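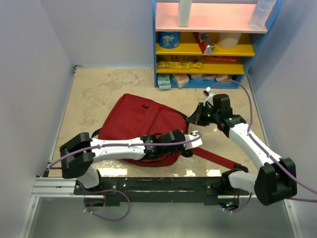
Red backpack with black trim and a long red strap.

Home Eyewash Showers Spill Kits Parts Contact

Clindport Portable Eyewash Station, 7 Gallon

By Rosalía Zabala
5/12/26

The Clindport is a gravity-fed eyewash station for rooms that have no plumbing near the work. It holds seven gallons of water and runs for 900 seconds once the tray is pulled down. We sell it mostly to small clinics, vet offices, pool service shops and school labs.

Price is $620 with the wall bracket. The rolling cart is sold separately. Replacement nozzle caps, tray straps and lid gaskets are on the Parts page.

What it does

Pull the tray down with one hand and both nozzles start. The water keeps running with no hand on the tray, so the person can hold their eyelids open. There is no valve to turn and nothing to plug in. When the tray is down the nozzle caps swing away with it.

The flow is soft and even at the start and a little slower toward the end of the tank. That is normal for a gravity unit. If one side runs noticeably weaker than the other, the nozzle screen on that side needs cleaning.

A person who gets a chemical in the eye should start rinsing right away and have someone else call for help. Get contact lenses out during the rinse if they come out easily, and don't delay the water to do it. The station is for the first rinse on site. It does not replace medical care.

Where to put it

Mount it on the same floor as the hazard, with a clear path and no locked door in the way. Ten seconds of walking is the usual planning distance. For strong acids and strong bases, put it right next to the work.

The unit weighs 76 pounds when full. The bracket has to go into studs or solid masonry. Drywall anchors will not hold it, and we will not cover damage from a unit that was hung on them. If you rent your space, ask before drilling, or buy the cart.

Leave the floor below it open. Boxes and mop buckets tend to collect under eyewash stations, and a person who can't see will walk into them. Tape off a square on the floor if you have to.

Keep it out of direct sun and away from heaters. Do not mount it in an unheated shed or garage where the water can freeze. We don't make a heated version of this model. The Urquijo plumbed station takes a mixing valve and is the better choice for cold buildings that have a water line.

Filling and additive

Fill with clean drinking water up to the molded line. Pour in one bottle of Kutitside preservative after the tank is full, then close the lid and let it sit for ten minutes. One bottle treats one tank. Don't add bleach, pool tablets or anything left over from another brand of station.

With the preservative, change the water every four months. Without it, change the water every week. Write the fill date on the tag that hangs from the lid. 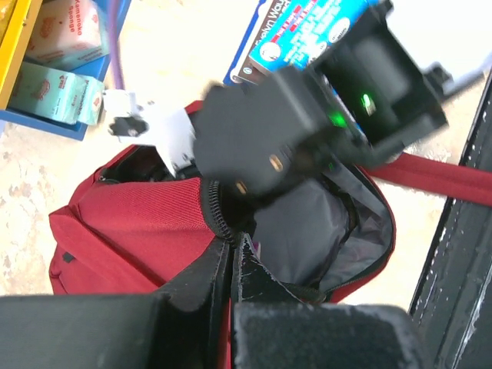 To drain the tank, set a bucket under the tray and let it run out through the nozzles. This doubles as a full-length test, and you should do it at every water change. Wipe the inside with a soft cloth and mild dish soap, rinse twice, and refill. Abrasive pads will scratch the tank, and scratches are hard to keep clean.

Weekly check

Look at the water level through the side window. Check that both nozzle caps are on and that the tray moves freely. Make sure the sign is visible from across the room and that the path is still clear. Initial the tag. The whole check takes a minute or two.

If the water looks cloudy, has flakes in it, or smells of anything, drain and clean the tank that day. Put a bag over the station and post a note telling people where the next one is until it is back in service.

Specifications

Capacity: 7 gallons
Run time: 900 seconds
Weight, empty: 18 pounds
Weight, full: 76 pounds
Tank: high-density polyethylene, green
Tray: yellow, pull-down
Mounting: steel wall bracket (included) or rolling cart (optional)
Fill opening: 5 inches, threaded lid
Warranty: two years on tank and tray, one year on straps and gaskets

What comes in the box

Tank with tray, wall bracket, one wall sign, one inspection tag, one bottle of Kutitside, and printed instructions in English and Spanish. Bracket screws are not included. The right screw depends on your wall.

Personal bottles

Many customers also keep 1,000 ml squeeze bottles near the work. These are useful while someone is being walked to the station. They run out too soon to be used alone, and an inspector will not accept them in place of a station. We carry them by the case. Check the date printed on each bottle and throw out any that have been opened.

Shipping and returns

Stations ship from our Trornstead warehouse, usually within two business days. Carts come in a separate box and may arrive on a different day. Unused stations can be returned within 30 days. We can't take back a tank that has been filled.

The bracket was changed in April. The new one has four holes in place of two and fits all earlier Clindport tanks. If you have the old bracket and it is tight to the wall, you don't need to replace it.

Comments (4)

dmarsh_vet
We have had two of these for a few years. Good unit. The tag string broke on both, so I replaced it with a zip tie. Fill it on the wall and not on the floor, you do not want to lift it full.

Pool Guy Ron
Does the preservative expire? I have a couple bottles with no date that I can find.

Rosalía Zabala
Ron, the date is stamped on the bottom of the bottle, and on older ones it rubs off. Unopened bottles are good for two years. If you can't read it, throw it out and order new ones.

labroom12
Cart is fine on tile but hard to push over a door threshold when the tank is full. We ended up parking it in one spot and locking the wheels. Would like to see bigger casters.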